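Padgate Forum > Data Collection > Bimanual
Thread: Handover episodes, wrist views vs. fixed view

irkel_bench
Posted 8 October 2026

I am collecting demonstrations for a two-arm handover policy with a phone as the object. The set stands at 400 episodes. Each one logs joint positions for both arms, a fixed view and the wrist views. Validation loss looks fine. On the real cell the policy closes early and misses the edge of the phone.

My suspicion is the wrist crop. One finger takes up most of the middle of the view and it hides part of the table.
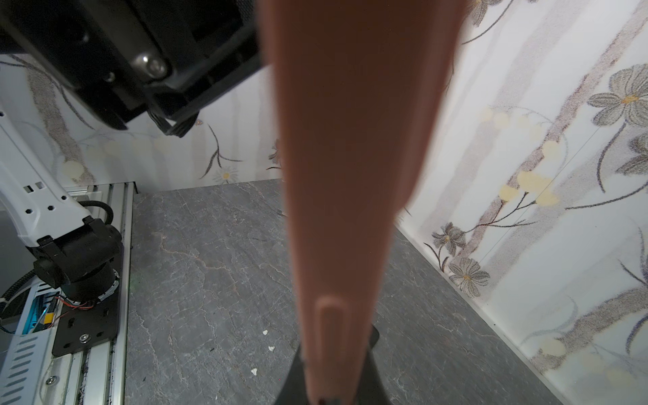 Current settings
Resize to square, no crop. Action chunk of 48 steps. Joint targets are absolute. Start poses are randomized by hand, and the phone goes down at any angle I feel like.

n_maurye
"Any angle I feel like" is your problem. People have favorites. Plot the start angles before you touch the crop.

irkel_bench
I did, in June, for the first half of the set. It was lopsided, so I added episodes to fill the gap. I can share the fixed view so you can judge the layout. 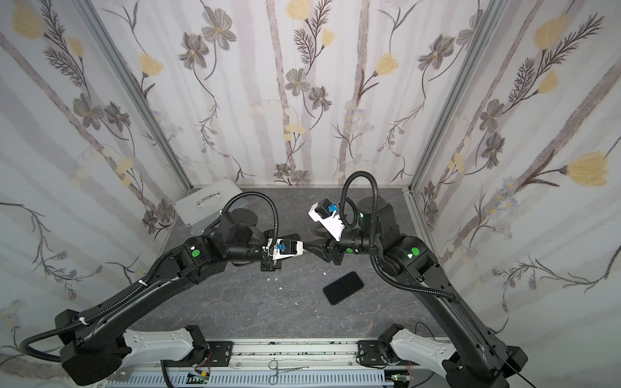
Start-state coverage has to be measured against what the arms can reach, and mine is measured against the tabletop. Those are different distributions. With the grippers nearly touching at the center and the phone lying in front of the right one, the right arm has a short, easy approach. The left arm would need a different wrist angle for the same grasp. I have 71 episodes where the left arm picks first, which is too few.

Bhupendra Srivastava
Agree on the left-first count. Disagree that the wrist view is at fault. A finger that is always in the same place is a constant, and the network learns to ignore it. I would worry more about the white bits on the table. If they stay put for a whole session they become landmarks.

irkel_bench
They will get swept between sessions from now on. I still want the crop tested. Same seed, 2 runs, one with the finger region masked.

Also a labeling question. I mark grasp onset when the gripper current rises. The Nilo script marks it when finger velocity drops to zero. On an upright hold like this one, the two disagree by several steps.

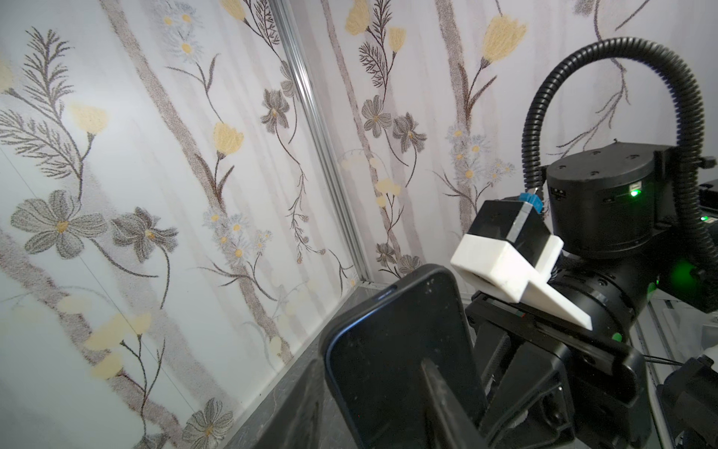
Hemant Maurya thinks current is the wrong signal for a rigid object in a case, and that velocity should be used with a short debounce. He had the same early closing on a tool handover set and relabeling removed most of it.

n_maurye
Relabeling does nothing if onset is not an input or a loss weight. Is it?

irkel_bench
Loss weight. Steps near onset count double.

n_maurye
Then relabel first and leave the crop alone until that run is done.

Bhupendra Srivastava
Seconded. Change one thing per run.

irkel_bench
Relabeling tonight with the velocity rule. Left-first episodes after that.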